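Home Articles Topics Places Index Random page

Kestcombe Repair Hall

The Kestcombe Repair Hall is a public workshop and lending library of tools in the market town of Kestcombe. It is best known for its computer benches, but it began with bicycles, and bicycles still take up the whole ground floor on a busy morning. Few towns of this size have anything like it, and its open repair records have become a small treasure for people who study how long household goods last.

Origins

The hall grew out of a stall run by Mebrat Habte, a former bus mechanic who mended punctures beside the covered market. Habte kept a notebook of every job, with the fault, the part and the price, and let customers read it while they waited. When the old seed warehouse on Kondar Lane came up for rent, she moved in with two workbenches and a wall of donated wrenches. Radios and sewing machines followed within a year. The notebook came too, and its layout is still used for the records kept today.

The building

The warehouse has 2 floors joined by a wide wooden stair, with a hoist at the back that once lifted sacks of clover seed. The original hoist wheel is a wonderful thing, taller than most visitors, and it still turns. Bicycles, garden tools and anything muddy stay downstairs. Upstairs are the sewing room, the radio corner and the computer benches, which get the best of the north light. There are 16 benches in all, each named after a street in the town.

Computer repair

Desktop machines arrived late, at the urging of Letay Gidey, who taught evening classes in the sewing room before it had sewing machines. Her rule was that learners should take a computer fully apart before they were allowed to fix one – a slow start, but a thrilling one for anybody who had only ever seen the outside of the box.

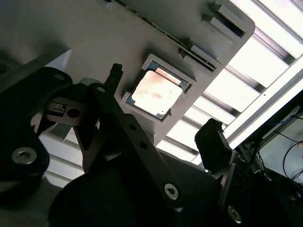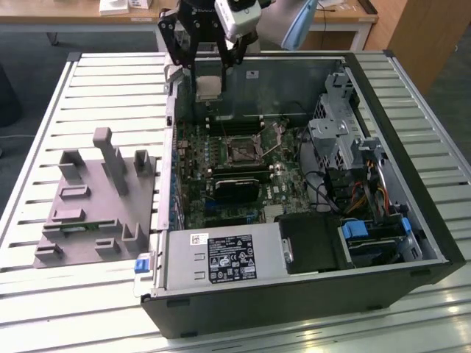 A desktop processor in a gray tray; an open tower with its CPU socket empty.

Gidey's course runs from January to May and covers memory, storage, cooling and power supplies. Her handbook, printed by the local press Gashaw, is now in its third edition and includes a lovely chapter on reading old service manuals.

Records and the Kukesico index

The repair records were typed up and sorted into a searchable list called the Kukesico index. The first release held 1,127 entries, of which 201 concerned sewing machines. Worn belts were the most common fault, followed by broken foot pedals – a result that surprised even the sewing room. New entries are added every spring.

See also: Tool library, Bicycle repair, Kestcombe covered market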